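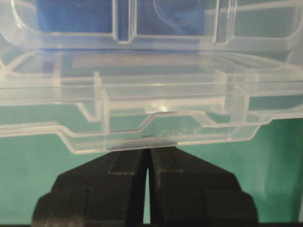
Re: Seed swap boxes and the bean question

Jalulby Seed Savers
Members' list, message 2278

An earlier message said:
> I have beans from three summers mixed up in one drawer. Is it worth
> sorting them, or should I start fresh in spring? Also, does anyone
> still grow the Jenstead pole bean? My row died in the June hail.

Yes, yes, yes to the Jenstead! I grew it up the back fence this year and it went completely wild (the neighbors got beans, the mail carrier got beans). I put away 19 envelopes, so please don't buy any. It's slow to start, and you'll think it has failed, and then one warm week comes and it's over your head.

As for the drawer, sort it! Wrap ten beans of each kind in a damp paper towel, put them in a bag on top of the fridge and look after a week. If seven or more sprout, plant as usual. If it's four or five, sow them twice as thick. I tried this with some old Karabulut peppers last winter and got eight out of ten, from seed I had nearly thrown on the compost.

I've also been moving my seed out of shoe boxes and into clear plastic bins, and I love being able to see what I've got. Let the seed dry for two full weeks first, though. I lost a whole batch of Tudeck squash to mold by closing it up too soon, and I'm still sore about it.
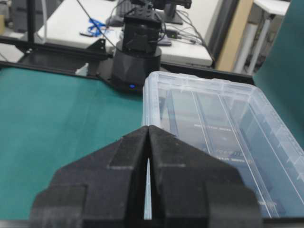 Jalulby Seed Savers, Swap Table Team

For the December swap, doors open at 9:30 and the tables go up at 9. Please write the variety and the year on every envelope, even if you only have a guess at the year (put a question mark next to it). Big bean seed goes at the window end, small stuff like lettuce and poppy by the door where there's less elbow traffic.

And would somebody bring the purple podded peas again? Mine crossed with something and came out a sort of muddy green. Tasty, but I miss the color!

Swap Table Team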